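Ticket 3507 - Ambaye (Android) stuck on "Restoring profile", progress gone after phone swap
Status: closed, workaround given
Reading time: 5 min

Opened by Jamila Ranasinghe, 8 February 2023, 08:52

Hi, new phone, installed Ambaye from the Play store, signed in with the same account as before. Gets to "Restoring profile", bar goes to the end, sits there. Left it for the whole of breakfast. Force closed, opened again, same thing. One time it did let me in but as a brand new player, level 1, tutorial and all. I was level 127. Old phone still works but I've wiped the game off it, stupidly. Please tell me it's not gone.

09:20 - Helmi Valtonen (support)

Picked up. Asked for: player ID, app version, which sign-in (Play Games or Corkeo account), old phone model, new phone model. Told her not to finish the tutorial on the new profile. If she finishes it the new profile gets written to the cloud and we've got two saves fighting.

09:41 - Jamila

Don't have the player ID, it was in the settings menu and I can't get to the settings menu. Version is whatever was in the store this morning. Sign in is Play Games I think? There was a Corkeo thing as well, I made one in September for the guild event and haven't touched it since. I got as far as the bit where you name your character, then stopped.

09:58 - Helmi

OK so two sign-ins. That's probably it. Looked her up by email instead of ID. Results:

Play Games link: one profile, level 1, created this morning
Corkeo link: one profile, level 127, last save Monday night

So the save is there. Not lost. Told her so straight away.

What I don't get is why the Play Games link doesn't point at the old profile as well. It should have both. Passing to Tyyne for the link table.

10:30 - Tyyne Miettinen (accounts)

Checked. When she made the Corkeo account the profile was moved across, not copied, and the Play Games link was left hanging with nothing on the end of it. Old phone never noticed, it was using its own local token. New phone has no token, asks Play Games, gets nothing, waits. If it waits long enough it gives up and makes a new profile. Seen this on 9 other tickets, all of them people who joined that guild event.

Fix from the player side should be: sign out of Play Games inside Ambaye, sign in with Corkeo. Problem is the sign out button is in settings and she can't reach settings. So clear the app data first.

Steps sent:

1. Close Ambaye, swipe it out of recent apps
2. Phone settings > Apps > Ambaye > Storage > Clear data (not just clear cache)
3. Aeroplane mode ON
4. Open Ambaye, wait for "No connection", tap Other sign-in
5. Aeroplane mode OFF
6. Choose Corkeo, enter email and password
7. When it asks which profile to keep, pick the one with the higher level
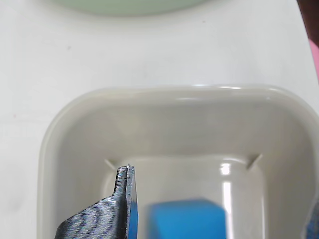
Beige container on a white table.

11:15 - Jamila

Did 1 to 4 fine. Step 6 says wrong password. Tried reset, no email. Checked junk. Tried again, now it says too many attempts, wait 16 minutes. Also the phone got quite warm while it was sat on Restoring, don't know if that matters.

11:22 - Helmi

Warm phone: the restore loop keeps retrying, so the processor's busy. Goes off once you're out of that screen. Not a fault with the phone as far as I can tell, but say if it carries on.

Password: please don't try again until the wait is over, each go starts the clock from the beginning. Asking Kauko about the reset mail.

11:50 - Kauko Lappalainen (Corkeo login side)

Reset mails going out late this morning, queue backed up. Hers is in it, nothing wrong with the address. Bumped it. Should land in a few mins. Only the newest link works so if she gets three, use the last one, ignore the others.

12:34 - Jamila

Got two emails, used the second, new password set. Signed in with Corkeo. It asked which profile, showed level 1 and level 127, picked 127. Restoring profile again..... then I was in! Everything's there, guild too. Lost Monday's daily chest but I can live with it.

One thing, it's asking every time I open it now whether to link Play Games. Yes or no?

12:40 - Helmi

NO for now please. Tap Not now. If you say yes it may pull the level 1 profile back over the top. Tyyne is going to delete the empty one, then it's safe.

13:25 - Tyyne

Empty profile removed. Play Games link cleared and pointed at the right one from our end. She can say yes next time it asks. If it doesnt ask, settings > Account > Linked services.

Also checked the chest. Last save was before she opened it so the server has no record, but I've put one in her inbox. Expires if not claimed, tell her.

14:05 - Jamila

Linked, closed it, opened it, went straight in. Chest claimed. Thank you all.

Quick other question, my brother plays on a tablet and he did the guild event too. Should he do anything before he gets a new one?

14:11 - Helmi

Yes. While the old device still works: settings > Account > Linked services, see if both are ticked. If only one is, write down the player ID and send us a ticket before he deletes anything. Takes us a minute that way. And check he knows his Corkeo password, half of these are stuck on that.

14:30 - internal, Alcides Amaral

Notes before closing.

- Root cause is the move instead of copy in the September event sign-up. Bug is with the Ambaye client team, no date yet. Don't promise one.
- Aeroplane mode trick works on the current version. Older versions have no Other sign-in on the no connection screen, update first.
- Restoring profile should time out with a proper message. Raised before. Raised agian.
- Macro needs changing. The old one tells people to reinstall and "complete the tutorial to trigger sync". That is the worst thing they could do here. Helmi to rewrite, Kauko to check the bit about reset mails.
- iPhone players: haven't had one yet. Don't send them these steps, the storage menu isn't the same. Pass to Tyyne.

15:02 - Helmi

Macro rewritten, old one off. Closing. Reopens by itself if she replies.

Related tickets
Ambaye: guild chat empty after update
Flavau: purchases not showing on second device
Corkeo login: reset email late or missing
Mollov: black screen after the intro on older tablets
Ambaye: how to find your player ID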